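April, weighing room notebook, continued

Scale check, kitten records, litter box substrate. Entries in the order the work was done, tidied slightly when copied from the clipboard.

Scale first. The Plindel bench scale was read against the brass check weights before the morning round. With the flat pan it agrees with the weights over the whole range we use. With the deep tub in place it reads low once anything is put near the rear left corner of the tub. Moving the same weight to the center brings the reading back. The tub is touching the housing at that corner. It was touching last month too, going by the pencil note on the lid, and I should have read the note before doing it all over again.

Fix for now: felt pad removed from under the tub, tub turned end for end. Rear clearance is now enough to pass a sheet of card all the way along. Rechecked in four corners and center, no difference I can see on the display. The pad should not go back under there. If the tub rattles, let it rattle.

Litter at 9 weeks. Five kittens, collar colors as on the chart. Green is the one to watch. Last entry before the scale check was 575 g, taken in the tub, and it was flagged as a stall against the previous week. Reweighed this morning on the flat pan with a towel tared out: 600 g. He is still the smallest of the litter and small for his age, but the stall flag came from a reading I no longer trust, so it is crossed out with initials and the original left legible underneath. Please do not erase flagged values. Cross out, write the new value beside it, and put the reason in the margin.

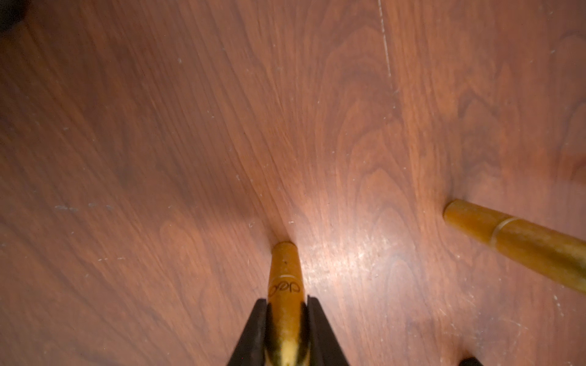 The other four were weighed both ways as well. Blue and red came out the same in tub and pan. Yellow read lower in the tub by a small amount, and she was the one who kept sitting in the corner. White would not hold still for either and is entered as the median of five readings. I would like the median used for all of them from now on. At this age a kitten leaning on the wall of the tub moves the display more than a day's growth does, and a single reading taken when someone thinks it has settled mostly records who was holding the pen.

Order of work that gave the steadiest numbers:
Tare with the towel in.
Kitten down, hand off, wait for the hold light.
Write the reading, lift, let the display return to zero.
If it does not return to zero, look for hair under the pan before touching the tare button.
Repeat.

There was hair under the pan twice. Both times the offset was small and steady, the kind that gets into a growth chart without being noticed. A soft brush is now tied to the scale leg.

Weigh time. The chart mixes readings from before and after the morning meal. Green's reweigh was before food. The earlier value has no time beside it at all, so the two cannot be compared properly even leaving the tub aside. From this page on, weights are taken before the first meal, 7 a.m. or as close as can be managed, and the time goes in the column that is already printed for it.

Chip reader. The Nukier reader finds the queen's chip at the shoulder on the first pass and the tom's only on the side of the neck, low down. The chip has moved; this is not unusual and he is not bothered by it. Entered on his card so that the next person scans there before deciding the battery is flat. The battery was changed anyway. Reader also dislikes being used on top of the steel table, range drops to nearly nothing. On the lap it works.

Feed. Changed over from the soaked Vido kibble to a half soaked, half dry mix. Amounts are by weight of dry kibble before water goes on, and they should be logged that way. Two entries from earlier in the month look to be the soaked weight, judging by how large they are, and I have put a question mark beside them instead of guessing a correction. Leftovers weighed on the small scale at the end of the meal. With five kittens on one dish the leftover figure tells us what the litter ate and nothing about Green, so he had a separate dish behind the mesh panel for the evening meal. He finished it, then sat at the mesh and complained until it was moved. Repeat for the rest of the week before reading anything into it.
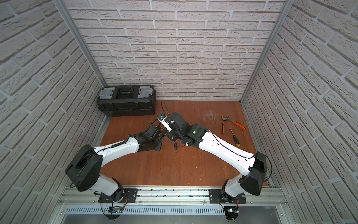 Rusu

Substrate trial, evening. Two boxes of the same make, same depth of fill, one with the paper pellet and one with the fine wood granule. Boxes swap sides each morning so that position does not stand in for preference. So far the kittens have used whichever box is nearer the door, which is the result the swapping is there to catch. Visits were tallied only while someone was in the room, so the overnight use is lost. Clump count at the morning scoop would cover part of that for the granule but not for the pellet, which does not clump. No good answer yet. Weighing each box before and after the night might do, if the lids stay on and nobody tops up the fill.

Tracking out of the box is worse with the granule, as expected. The mat catches most of it when it is laid lengthwise. Laid crosswise the kittens jump it.

Coat notes, brief. Rosettes on red are opening along the flank and the ground color has cleared a good deal since the last page. Blue and yellow are still in the fuzzy stage and there is no point in grading them. Green's pattern is hard to judge at his size and I have left the box blank. Grading under the ceiling tube gives a colder ground color than grading at the window, and the older sheets do not say which was used. Window, mid-morning, from now on. Write "window" on the sheet.

Nails trimmed, all five, fronts only. White drew a little blood on my wrist and none of hers.

Open items:
Shim or replace the tub feet so the clearance does not depend on which way round it sits.
Ask Plindel whether a shallower tub is sold for this model.
Recheck every flagged weight taken in the tub since the pad went in. The pencil note gives the month but not the day, so start from the top of that page.
Print new chart sheets with a wider time column.
More towels. The gray one is too heavy and takes up most of the tare range when damp.

Green again before food tomorrow, flat pan, median of five.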